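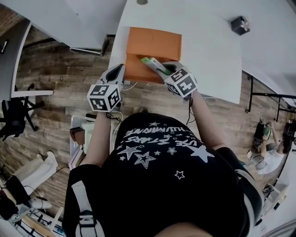 What do I need to replay an episode on my own arm?

The joint limits of your arm, the calibration file in the calib folder, and the replay script from the Nirard tools. Episodes are stored as gripper poses, so the script has to solve for joint angles before anything moves.

Dulia Tabletop Demonstrations: README

What is in the set

Dulia is a set of tabletop tasks shown by hand. The person doing the task holds a gripper in each hand and works at a table, and the movement of both grippers is recorded along with the view from the head. There are 523 episodes in this release. A further 37 are kept back as a test set and are not in the download.

The tasks are short and use ordinary packaging: taking a small package out of a box, putting one back in, closing a flap, moving an item from one side of the table to the other. Each episode covers one task from start to finish.

Layout

Each episode has its own folder. Inside are the head video, one pose file for the left gripper, one for the right, a file of finger openings and a short text file with the task instruction. Left and right always mean the demonstrator's left and right.

Poses are given as position in metres and rotation as a quaternion, w first. Finger opening runs from 0 (closed) to 1 (fully open). All times are in milliseconds from the start of the episode.

How poses are worked out

The grippers carry cubes with printed marker patterns. Kuvach, our tracking code, finds the markers in the video and works out the pose of each cube, then applies a fixed offset to get the point between the fingertips. The offsets are in calib/offsets.txt. If you print your own cubes, measure again and replace that file.

When a cube is hidden, for example by a box or the other hand, the pose is filled in from the frames on either side. Gaps longer than 200 ms are left empty and flagged in the valid column. Please check that column before training. An earlier version of the loader skipped it and read empty rows as zeros, which sent the arm to the table origin.

Remote control episodes

The subfolder named gunn holds episodes recorded by remote control on the Gunn arm. They use the same file layout, but the poses come from the arm's own encoders and have no gaps. The text file says which method was used. Mixing the two is fine for pretraining. For fine-tuning we have had better results with one method at a time.

Known problems

Hand-held episodes move faster than most arms can follow. Use the slow option in the replay script, with 2 as a starting value.

Some approaches to a box come in at an angle that a fixed arm cannot reach. The script reports these and stops.

Other people, bags and furniture can appear in the background of the head video. Crop to the table if your model is distracted by them.

Changes

The November release fixed swapped left and right labels in the flap-closing task. Delete any older copy of that folder before unpacking, as the file names are the same.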